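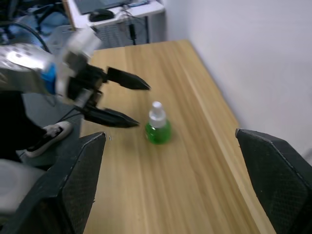

Small bottle with green body on the wooden table, gripper fingers open

Two-Arm Handover Bench, Fetano series
Equipment page and rules of use, Tesbridge site
Supplier: Puvby
Equipment number: 2257
Responsible person: Irja Riihimäki
Page revised: 5 Jul 2020

The bench has two arms of the same type, mounted to work over one wooden table. Each arm carries a two-finger gripper. It is suitable for picking, placing and passing of light objects between the arms. It is not suitable for glass, for sharp tools or for open containers with liquid.

The arms are marked by color. Blue is the left arm and green is the right arm, seen from the operator's place. Please use the color names when you speak to a colleague during work. "Left" and "right" change when the colleague stands on the other side of the table, and we had misunderstandings from this.

Before you start

Put only the objects of the task on the table. Cups, phones and notebooks stay on the desk. Look along both arms and check that every cable has enough slack for a full turn of the wrist. A cable which is tight at the elbow must be arranged again before power is given. Check the gripper fingers by eye. Scratches on the edges are accepted, but a crack or a lost pad is not.

Power for the bench is taken from the strip on the wall, on the hook. It has its own switch. Do not move the strip down to the table or to the floor, also not for a short time.

Speed and distance

For a new task, the first 14 runs are made at reduced speed. After this the operator may raise the speed in steps, and writes every step in the bench log. During motion no hand goes over the table. If an object has fallen, stop both arms first – not only the arm which is near to the object – and then pick it up.

A second person may stand beside the table while the arms are moving, but must keep out of their reach and must know where the stop button is. Closed shoes are required for everybody in the area.

Passing an object between the arms 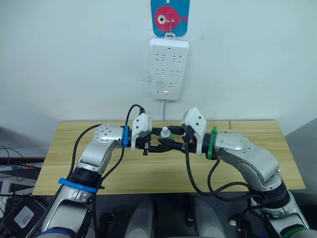
The receiving gripper closes first and the giving gripper opens second, with a pause between. The pause is set to 5 tenths of a second and should not be made shorter without asking Wahyudi Sembiring. In this moment the fingers of both grippers are very close together, and a small error in position can press finger against finger. If you hear a click or see the wrist bend, stop and back off the receiving arm by hand control.

For practice we recommend a small plastic bottle, upright and with closed top. Soft bottles should be held with low force.

Care

Wipe the finger pads with a dry cloth after each session. Alcohol is allowed on the metal parts only. Screws at the elbow joints are checked every December by Marlina Ngau, and users should not tighten them by themselves.

Booking

New users need one introduction with Xóchitl Cárdenas, which takes almost 29 minutes if the questions are few. After it your name is added to the list and you can book the bench for half days. Cancellations should be made the day before.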